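22 December 2023

I finished the jigsaw! All 1000 pieces of it, at ten to one in the morning, in my socks, with the dog asleep on the lid. If you read my November post you know I'd been stuck on the sky for ages and was close to packing it in. Well, the sky is done, the harbor is done, and I'm so pleased with myself that I'm going to write far too much about jigsaws tonight.

The puzzle is an Ovunine, from their old harbors series, and I got it from Kosta, the secondhand shop by the bus station (go on a weekday, they're kinder about letting you look inside the boxes). I love a secondhand puzzle. You get someone else's pencil marks on the lid, the odd chewed corner, and that lovely worn-in feel where the pieces slide together instead of fighting you. You also get the fear of a missing piece, which I've decided is part of the fun. Mine had every last one. I checked under the sofa twice before I believed it.

So how did the sky finally go together? By shape! I'd been sorting by color, which is fine for boats and hopeless when you have 92 pieces in the same shade of washed-out gray. Aiman Tarigan from our Thursday puzzle swap told me to forget color completely and lay them out in rows by their knobs: two knobs facing each other, two knobs side by side, three knobs, and the weird ones. It felt silly for the first half hour, and then I put in 57 of them in one evening. I kept shouting "another one!" into the kitchen.

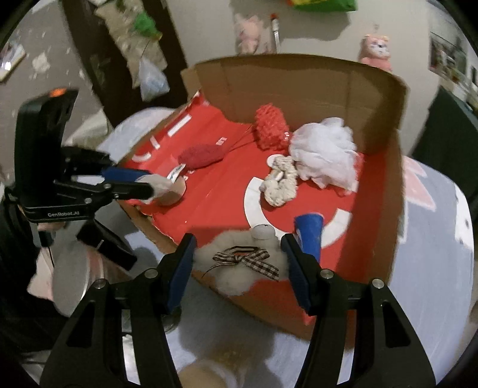

Cream plush with a gingham bow, big cardboard box.

A few people asked what I do my puzzles on. I used a felt mat for years and I can't recommend it. Everything creeps when you roll it up, and the edge always pops open somewhere. Last winter I switched to a plain board from Oter with a little raised lip, and it's been wonderful. I can slide the whole thing under the bed when family comes over (they need the table, apparently for eating) and pull it out again with nothing shifted. Get one a bit bigger than you think you need, so there's room for loose pieces along the side.

Lamps matter too, more than I ever believed. I used to work under the ceiling light and wonder why my neck hurt. Now I have a cheap clip-on one that I can move around, and putting it low and off to the side makes the cut lines jump right out at you.
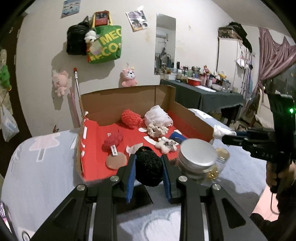
Next up is a Brabec, and I'm a little scared of it. It's a night forest, very dark all over, with one tiny lit window, and more than 50 people at the swap have apparently started it and handed it back. I opened the bag just to look and it's black on black on black, as dark as that fuzzy ball of yarn, without even a little loop of strand sticking out to give you somewhere to start. I'm going to do the window first, then the edges, then I suppose the knob rows again for all the rest of it. Aiman says he gave up at the tree trunks.

I want to keep the harbor out until New Year's so everyone can see it, and then it goes back in its box for the January swap. I've added my own pencil note inside the lid, under the two that were already there. If you end up with it, start with the red boat, and do write your name in!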